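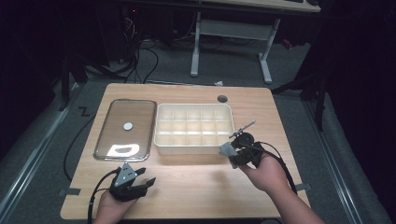 The Fenden gripper fault was a recurring failure in the hand-held grippers used by the robotics company Gara to record manual tasks. It was first reported on April 9, 2018, by Szu-yu Tam, an operator at the company's Hollis site. During a lid-placing task, the jaws of one gripper closed without a command and pinched her finger. The injury was minor.

An internal review led by Ultan Corrigan traced the fault to the signal cable. Repeated bending near the wrist wore through the shielding, and the motor driver read the resulting noise as a close command. Of 40 units inspected, six had damaged cables — all of them had been in use for more than 600 hours.

Gara withdrew the affected units in May and fitted a strain relief clamp to the rest. Cables were afterward replaced every 200 hours. Recordings made with the faulty units were kept, but Chia-hao Chien later argued that the jaw position data in them could not be trusted.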